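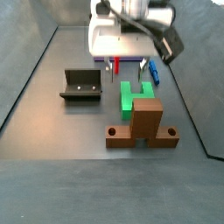

Shape sets: what we learned about sorting, storing and lending

Dear members of the Ustcombe toy and puzzle library,

In the last newsletter I promised to write something about the shape sets, and I am sorry that it took me longer than I planned. English is my third language, so please be patient with my sentences.

We now have 139 loose pieces in the shape collection. They are blocks, brackets and pegs, mostly in plain strong colors. A green block with two arms, a brown block like a T turned upside down, a dark gray bracket in the form of an L, red pegs, blue pegs. Children like them very much. Adults like them also, but adults are the ones who return them in the wrong box.

The first thing I ask you: please do not sort by color only. I know that it looks tidy. But the gray bracket and the brown block both have two round places in the base, and when children want to try which peg goes where, they need such pieces together. Charalambos Drakos made a new chart for this, and it hangs inside the door of the Willham cupboard. Blocks go on the top shelf, brackets on the middle shelf, pegs in the lidded tubs below.

About the pegs. Some are smooth and some have steps or ridges along the length. The stepped ones are easy to lose, they roll under everything. If you put a peg down on the table, stand it up when it is possible. A red one will usually stand if the table is level. When you must lay it down, lay it beside a block, then it does not go far.

For the table itself we recommend a flat dark top without pattern. At home I tried the shapes on my flowered tablecloth and my daughter could not find the edges of anything. A plain gray surface is much more restful for the eyes, and the bright green piece is easy to see on it. The brown one is less easy, so put a lamp near if your room is dark.

A small game for two persons, which came to us from the Kaushik family: one person puts three shapes on the table, partly one behind another. The second person sits on the other side and tells what shape is hidden, without moving the head. Then you change places. The green block is good for this game, because from one side people say H and from another side they say U, and both will argue.

Cleaning: a cloth with warm water and a little soap. Please wipe inside the holes also, a cotton bud is enough. Dry the pieces before they go in the tub.

You may borrow one set for two weeks. The number of the set is on the lid, and the packing list is under the lid. Set 67 is still missing one stepped peg. Set 176 is complete again and can be borrowed from December. If you find a peg behind your sofa, you can leave it in the tray at the Indivton desk, no questions and no fine.

Requests for sets go to me by the paper form, in the blue folder.

With kind regards,
Rungnapa Somboon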